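Clothes swap comes back to Adbridge, and this time there's a tea urn

5 September 2021 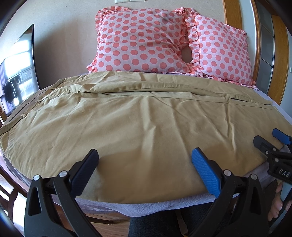 Kaiwen Liang reckons the whole town has been sitting on bags of clothes since lockdown and is only waiting for somewhere to take them, and going by the pile in my hallway I can't argue!

So, good news if you're in the same boat. The Adbridge clothes swap is on again, in the big room behind the library, and I popped in while they were setting up to find out how it works now. You bring up to 34 items, clean and with working zips, and you get a paper token for each one. Then you spend the tokens on whatever you fancy. Entry is £2, children get in free, and anything left on the rails goes to the charity shop on Brondel Street.

Last time they took in 505 pieces, mostly jumpers and an awful lot of trousers (men's waists seem to have changed quite a bit over the past year, mine included). Coats were gone in the first half hour, so if you're after one, get there early. I didn't, and went home with a waistcoat I still haven't worn.

There's a mending table this year too, run by the couple from Qin Alterations, who'll turn up a hem or sew on a button while you wait. They only have time for 60 small jobs, so put your name on the sheet by the door as soon as you arrive. No leather, please, and no wedding dresses – somebody did ask.

Tea is Tetley, cake is whatever people bring, and I've promised a lemon drizzle, so now I've got to make one. Doors open at ten. Shoes and bags are welcome as well, but they can't take underwear or school uniform with a badge on. The uniforms get their own swap in December, and I'll put the details up here once I have them.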